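Exhibition Hall Layout and Visitor Reading: A Student Project Report

Reading time: 2 min

Prepared by Ruth Rudd for the Exhibition Design course
Submitted 2020-05-25

This report examines how a technology showroom presents information to visitors on foot. The project was carried out at the Porkent exhibition hall, with attention to lighting, wall displays and floor covering.

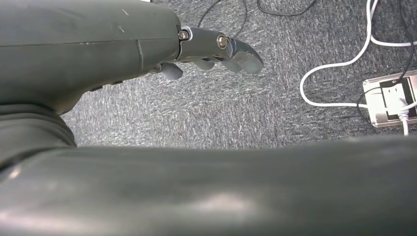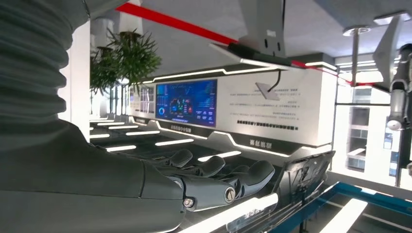
1. Purpose

The project set out to answer two questions. The first was whether visitors notice the written text on a display wall when a large screen is placed beside it. The second was whether accent lighting helps or hinders reading at a normal walking pace.

2. Method

Observation took place over two afternoons in May. A total of 112 visitors were observed from a fixed point, and 56 of them agreed to complete a short questionnaire on leaving. Visitors were not told in advance which part of the hall was under study. The questionnaire, named Korkar in the project plan, asked which displays the visitor remembered and whether any text had been hard to read.

3. Findings

The screen with its blue dashboard was the item most often remembered. Charts and gauges drew visitors toward the wall, but many moved on without reading the printed text to the right. Several respondents wrote that they had taken the text for a caption and had not expected it to contain anything further.

The white light strips along the wall and the counter received mixed comments. Respondents liked the way the lines led them through the hall. A smaller group reported that reflections on the glossy counter were tiring – particularly when they leaned in to read the small labels beneath the screen. The red stripe on the ceiling was mentioned mainly as a landmark for finding the way back.

The speckled gray carpet attracted few remarks. Two respondents described the hall as quieter than expected and credited the floor.

4. Recommendations

The printed text should be shortened and set in larger type. The labels should be raised to a height that can be read without bending. A matte finish should be tested on one section of the counter before any wider change is made.

5. Limits of the Study

Both afternoons fell on working days, and school groups were not included. A second round using the Claltotari layout plan, with the text placed to the left of the screen, has been proposed for the next term.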